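Tea for two, talk notes
Beritz tea evening, May 15, 2018
Slot: 8 minutes, then pouring and questions

Start before they've settled. Ask who had tea today. Then ask who had it in a cup with a saucer. (Fewer hands, always. Wait for the laugh.)

Opening bit: I love a small pot! I own big ones, I've got one that came home from Bragança wrapped in two sweaters, and it lives on the shelf because I never make that much tea. The little pot is out every single day. If you take one thing home tonight, let it be the small pot.

Warm the pot first. Hot water in, swirl, tip it out. Do this live and keep talking while you do it. Pass the warm lid around if the front row is close enough.

The leaves. Hold up the Fanlow tin and let them smell it. Two teaspoons for our pot, 6 minutes if you like it dark like I do, less if you don't. Somebody will ask about milk. Say yes, have milk, enjoy it, move on!

Pouring. This is my favorite part, so don't rush it. Half a cup for the first person, a full cup for the second, then back to top up the first. The tea at the bottom of the pot is stronger and this evens it out. Show it slowly, then show it again at normal speed so they see how easy it gets.

Keep a finger on the knob when you tilt. My old lid went across the kitchen floor in December and I still miss it.

Saucers: stand up for the saucer! Pot gets one too, a bigger one. Drips stay where they belong and the table stays nice, and there's somewhere to put a spoon. Turn the handles whichever way suits the person sitting there.

Price question comes up every time. The full Usance set was 495 in the shop window and I walked right past it. Plain cups and a plain pot from a thrift store are lovely. Check the spout for chips and take the lid off to look inside.

Slides, one after another, leave each up while the kettle boils:
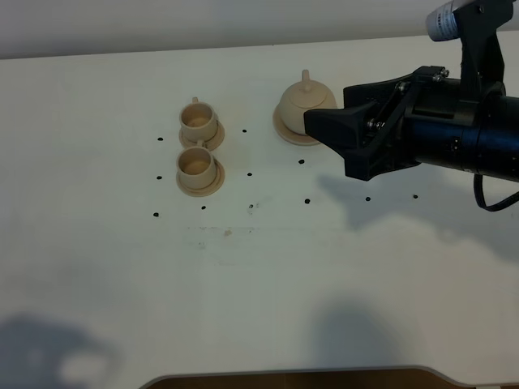
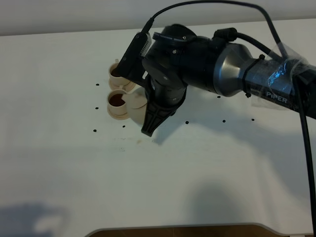
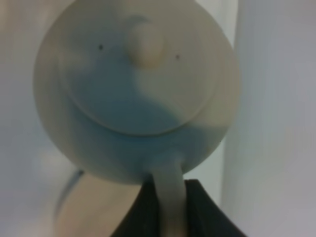 Tea set for two: cups empty (first slide), cups with dark liquid in them (second), the pot lid and its knob up close (third).

On the close-up, point out the two tiny holes, one on each side of the knob. Ask them to check their own pots at home.

Then start pouring. Lights up, cups from the left side table, questions while they drink. Remember to switch the kettle on again for the back rows!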